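Dullel: a catalogue of read-aloud storybooks for young listeners

README and data card
Last updated August 31, 2025

What you're getting

Dullel is an open catalogue of 758 children's storybooks that work well when read out loud to a group. Each record covers one book: what sort of story it is, how long it takes to read at a comfortable pace, whether there's a refrain the kids can shout back, how much happens in the pictures compared with the words, and plenty more. It grew out of a binder kept behind the children's desk at Eltby Library, and I still can't quite believe how much good stuff was sitting in that binder!

There are no book texts and no cover scans in here. You get descriptions of the books, written by people who have stood (or sat on a very small chair) and read them to a room.

Files

books.csv — one row per book, 16 columns, UTF-8, comma separated
notes.csv — longer free-text notes from readers, linked by book_id

Those 2 files are the whole release. A book can have several notes or none at all, so join from books.csv and expect gaps. Commas inside titles are quoted properly now. They weren't in the January release, and if your import went strange back then, please try again.

The columns people ask about

book_id: stable between releases. If a book is withdrawn, its number is retired and never handed to another title.

minutes_aloud: reading time for the words only. Stopping to look for the mouse on every page is extra, and you will be stopping to look for the mouse.

refrain: yes, no or partial. Partial means the repeated line changes as the story goes, like a cumulative rhyme that picks up a new animal each time. These are my favourite records in the whole catalogue.

picture_load: low, medium or high. High means the listeners need to see the page to follow the plot. A wordless joke in the corner doesn't count unless the ending depends on it.

scare: 0 to 3. A giant who stomps about and then has soup is a 1. We keep 3 for books where a grown-up should read ahead first.

voices: how many distinct characters speak. Narrators are left out, even the chatty ones who argue with the reader.

tale_root: the folk or fairy tale behind a retelling, where there is one. Blank means an original story. A question mark means the readers disagreed, and the argument is usually in notes.csv (worth reading for its own sake).

theme: one main theme per book, from the list in the next section.

Themes

There are 7 themes: Home and Chores, Animals, Journeys, Tricks and Bargains, Seasons, Friends and Rows, and Bedtime. Every book gets exactly one. That's a blunt way to sort stories, and some of them wriggle. A fox who cheats a miller could go under Animals or under Tricks and Bargains, so the rule is to ask what a child would say the book was about straight after hearing it.

Home and Chores was the surprise for me. I expected a thin shelf of tidy-your-room books and found some of the funniest stories in the set — lost socks, porridge that won't stop, wash days that go off the rails, a broom with opinions. Kids love a story about a job they've watched a grown-up do. If you're new to reading aloud and want somewhere easy to begin, filter on this theme with refrain set to yes and pick anything short.

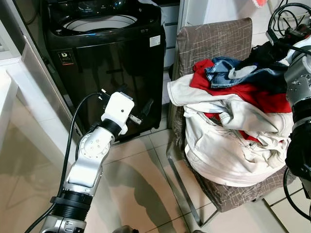
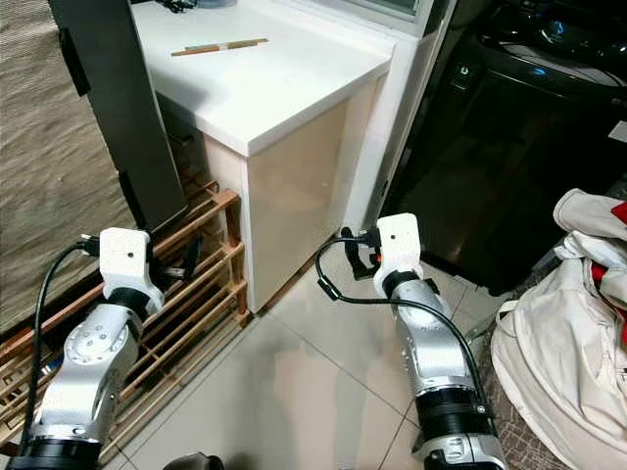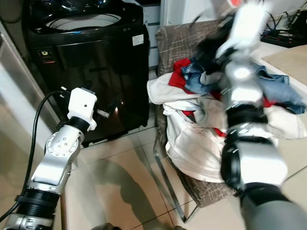
How the records were made

Readers filled in a paper form after a session, and the forms were typed up later. Most books were read to more than one group before their record was settled. Where two readers gave different scare scores, the higher one was kept. Where they gave different reading times, the slower one was kept, and fast readers are welcome to subtract.

Summaries are written fresh. Please don't send us jacket copy, however lovely it is, as we can't republish it and it tends to give away nothing about how the book sounds.

Comparing with Fletau

Fletau is our sister catalogue for rhymes and action songs. The two share the theme list and the scare scale, so you can plan a whole story session from both. The id numbers overlap, though! Add a prefix before you merge them or you'll end up with a lullaby filed as a dragon story. (I have done this.)

Loading it

Any spreadsheet will open both files. Set book_id to text on import so the leading zeros survive. The Torres session planner reads books.csv directly: choose Import, then Catalogue, and leave the column names as they are.

Known gaps

Most of the books are in English. Translated books are marked, but the translator field is patchy.

Out-of-print titles are included and aren't flagged yet.

Bedtime leans heavily toward bears. Rabbits would be welcome, and so would anything with no animals in it whatsoever.

The scare scores come from readers in one town, and your crowd may be braver or more easily rattled than ours.

Licence and corrections

Use it, copy it, change it, print it out and stick it to the wall. Credit "Dullel, Eltby Library" somewhere sensible. Corrections go in the issue tracker with the book_id in the subject line, and new notes can be sent the same way. Short ones are great. "They asked for it again" is a perfectly good note, and we have quite a few of those.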